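Rastness Reading Rooms: report to the Entwistle Fund, second period

In this period we opened the reading room in Bostell, so now there are 3 rooms in use. The Bostell room is small, but it is open also in the evening, until 7:30, what the parents asked for in the spring. We lent 900 books in total, most of them for children under ten.

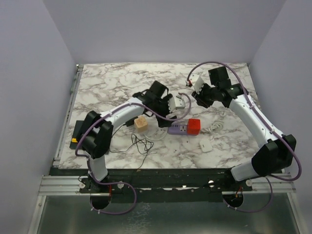
Page last changed: July

The cost of heating was higher than we planned. We moved a part of the printing money to cover it, as your office agreed. Book buying stays inside the budget. From the 19 titles on the Watevora list we still wait for four, and the supplier promises them before school starts.

In the next period we want to begin the story hour in Bostell and repair the shelves in the oldest room.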